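Search this site Enter keywords Go

Call for Participants: Robotics Open Day at the Byun Center

The Byun Center for Applied Automation invites members of the public to apply for a place at its Robotics Open Day, to be held in January. Participants will attend a demonstration of robot arm control, take part in a supervised practice session in simulation, and give written feedback on both. No technical background is required. The Center has 69 places available for the day and expects to fill all of them from this call.

Purpose of the Open Day

The Center develops control software for robot arms used in light assembly and sorting. Its current program, Clorico, concerns the way in which a person with little training can direct an arm through a short task and correct it when it goes wrong. The software has so far been used mainly by the staff who wrote it. The Open Day will allow the Center to observe how adults from outside the field understand the controls, the on-screen instructions, and the spoken guidance given by the demonstrators.

Participants should understand that the software is being evaluated and that their own ability is not. There is no passing score. A participant who is unable to complete a task provides the program with information of equal use to that provided by a participant who completes it quickly.

Who May Apply

Applications are welcome from any person who is 18 years of age or older and who is able to attend for a full session. Applicants must be able to read and follow written instructions in English. Large-print instructions are available and should be requested on the application form.

The Center particularly wishes to hear from people who work with their hands for a living, including those in packing, food preparation, tailoring, carpentry, and repair. Teachers and students in vocational programs are also encouraged to apply. Left-handed applicants are asked to note this on the form, as the hand controllers are set up in advance.

Current employees of the Center, members of their households, and employees of its suppliers, Forer and Amema, are not eligible. Persons who attended the previous Open Day may apply but will be placed on the waiting list until all first-time applicants have been considered.

What Participants Will Do

Each session lasts a half day. The morning session begins at 9:00 a.m. and the afternoon session at 1:30 p.m. Participants are assigned to one session only and will work in groups of five.

On arrival, participants sign in at the front desk, receive a visitor badge, and attend a safety briefing in the lecture room. The briefing is mandatory. Persons who arrive after it has begun will be asked to wait for the next available group, and a place in that group cannot be guaranteed.

The first part of the session is a live demonstration. A member of staff will operate a robot arm from behind a guard rail while a second member of staff explains each stage. Participants may ask questions at any point. They will not operate the physical arm, and they are asked to remain on the visitor side of the rail at all times.

The second part is the practice session, which takes place entirely in simulation. Each participant is seated at a workstation with a screen, a hand controller, and a printed instruction sheet. The simulated view is a close one, looking steeply down at the work surface, and a participant may see only the tip of a gripper finger and a small area of the surface at a given time. Learning to judge distance from a view of this type is one of the skills the session is intended to study, and ample time is allowed for it.

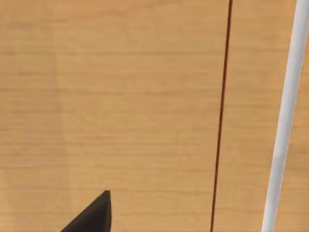 Participants begin with free movement, in which they are asked only to steer the gripper and become familiar with the response of the controller. They then proceed to a short series of guided exercises in approaching a point, stopping above it, and withdrawing. The final exercise is attempted without spoken guidance. A demonstrator remains in the room throughout and will step in on request. Participants may pause or stop at any time, and they are not required to give a reason.

The third part is a written questionnaire followed by a group discussion. The questionnaire asks about the clarity of the instructions, the comfort of the controller, and any moment at which the participant was unsure what the gripper was doing. Written comments are read by the project staff in full. Participants who prefer not to speak in the group discussion may submit additional comments on paper.

Comfort and Accessibility

The practice session involves sitting and looking at a screen for an extended period. A break is scheduled halfway through, and further breaks may be taken as needed. A small number of people find that moving views on a screen cause dizziness or nausea. Applicants who have experienced this in the past may still apply, but should indicate it on the form so that a shorter set of exercises can be prepared.

The building is accessible by ramp from the parking area, and all rooms used for the Open Day are on the ground floor. Workstation desks can be raised or lowered. Hearing assistance is available in the lecture room. Service animals are permitted in all areas except the equipment bay, where a member of staff will make other arrangements for viewing the demonstration by video link.

Participants should wear closed shoes. Long hair must be tied back, and scarves and loose jewelry must be removed before entering the equipment bay. Lockers are provided at no charge.

Compensation

Attendance is free. Participants who complete a session will receive a gift card in recognition of their time, together with a light meal. Participants who choose to stop early will receive the same gift card. The Center does not reimburse travel costs, although parking on the site is free for the day.

Recording and Use of Information

During the practice session, the software records the movements of the hand controller, the corresponding movements of the simulated gripper, and the simulated view shown on the screen. The group discussion is recorded in audio only. No video of participants will be made during the practice session or the discussion.

Recordings are stored under a participant number. The list linking names to numbers is kept separately and is destroyed when the evaluation is complete. A participant may ask for his or her recordings to be withdrawn at any time before the list is destroyed. The consent form, which is sent with the letter of invitation, describes these arrangements in detail and must be signed before the session begins. Participants are welcome to bring the form unsigned and to discuss it with staff on arrival.

Visitors may not take photographs in the equipment bay. Photographs are permitted in the lobby and the lecture room with the agreement of any other persons present.

How to Apply

Application forms may be collected from the front desk or requested by telephone at extension 426. The form asks for the applicant's name, contact details, occupation, preferred session, and any accommodation required. A resume is not needed. Applicants who would like to attend in the same group as a friend or relative should submit separate forms and give the other person's name in the space provided.

Completed forms should be returned to the front desk or mailed to the Open Day Office, Room 684, Byun Center for Applied Automation. Forms will be reviewed in the order in which they are received, with consideration given to forming groups of varied occupations. The call will close when all places have been assigned.

Successful applicants will receive a letter of invitation stating the session time and group, a map of the site, and the consent form. Applicants on the waiting list will be informed of their position and will be contacted if a place becomes available. An invited participant who is no longer able to attend is asked to notify the Open Day Office as early as possible. Places may not be transferred to another person.

Questions concerning the program, eligibility, or accommodations should be addressed to Bok-nam Yook, Open Day Coordinator, at the same extension. Calls are answered between 10:00 a.m. and 4:00 p.m. Messages left outside these hours will be returned on the next working day. Group visits by schools and companies are arranged separately and are not covered by this call.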